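4. Sorting small cosmetics: what goes in the drawer and what stays out

4.1 Background

Households store small cosmetic items in a narrow range of furniture. In the homes we visited for the first part of this study, most people kept daily items on a flat surface near a mirror, and most of that surface was shared with something else: keys, a charger, a mug. Benjelloun and Michiels have argued that the mirror decides the location and the storage follows it. Our own visits agree with this. Items moved away from the mirror were used less, and many were forgotten.

Combined units, which join a mirror, a shelf and a drawer in a single piece, are a common answer to the problem. They take up little room and keep the mirror within reach of the storage. What has been studied less is how people divide their things between the closed part and the open part, and whether the division lasts.

4.2 Participants and procedure

We recruited 29 adults in Prirkside who said they used cosmetics or skin care products at least 4 days a week. Each was given a combined unit and an open tray and was asked to put away 20 items of their own choosing. No instructions were given about where anything should go. Participants kept the unit and tray at home and were visited again in October, when the placement of each item was recorded a second time by Hidayat or Zaki. Neither of them had been present at the first visit.

Items were coded by type (liquid, powder, solid, applicator), by height, and by whether the container could stand on its own. Items with no container, such as sponges and loose puffs, were coded separately. Disagreements between the two coders were settled by Saber.

Comments 4
Shares 29

4.3 Results

Height was the strongest predictor of placement. Anything taller than the drawer went in the tray or on the shelf, as would be expected, but short bottles were also left out more often than the drawer required. When asked, participants said that bottles fell over when the drawer was opened and that lying down they leaked. One participant had lined the drawer with a dish towel to stop this and had then given up and moved the bottles back to the tray.

Applicators went the other way. Brushes were split between the shelf and the drawer, but sponges were put in the drawer by nearly everyone at the first visit. The reasons given were dust, pets and the look of a used sponge next to clean bottles. By the second visit a good number of these sponges had come out again. The owners said that a closed drawer kept them damp, or that opening it every morning was one step too many.

The shelf under the mirror was used the least evenly. Some participants filled it on the first day. Others kept it clear on purpose, so that they had a place to set down whatever they were using.

4.4 Position of the tray

Participants were free to put the tray anywhere on the table. The usual choice was directly beside the unit, on the side of the hand they used most. Moving the tray in front of the unit was tried by a few and dropped, as it blocked the drawer.
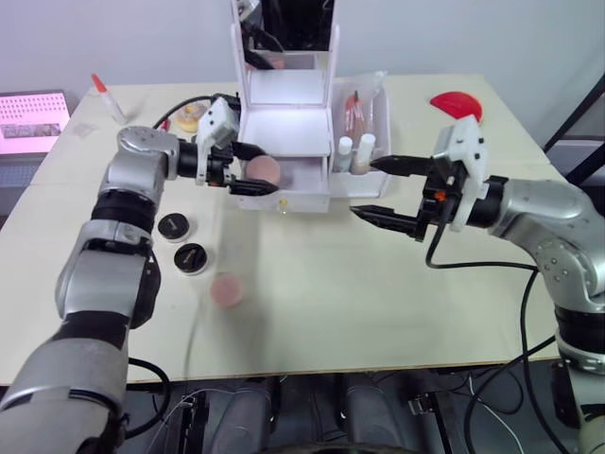
Figure 4. White organizer with mirror, shelf and drawer, and a clear plastic tray of bottles.

Round sponges were the hardest item to code, and we changed the rule for them once during the study. At first a sponge counted as stored only if the drawer was closed over it. This left out people who worked with the drawer open and dropped the sponge in between uses, so the final rule counts any sponge kept in the drawer, open or closed. The pink sponge in Figure 4, held just in front of the pulled-out drawer, would have been coded as in use under either rule. The two small white bottles standing at the front of the tray in the same figure are coded as open storage, upright. Bottles standing on the table outside the tray were entered under a separate heading, "surface," and were not combined with tray items in the analysis.

4.5 Limits

Participants chose their own items, so the mix of types differed from home to home. The drawer was also shallow, and a deeper one might have held more of the short bottles upright. We did not record how full each bottle was, although several participants mentioned that nearly empty ones tipped more easily. Section 5 takes up the question of drawer depth with a second group.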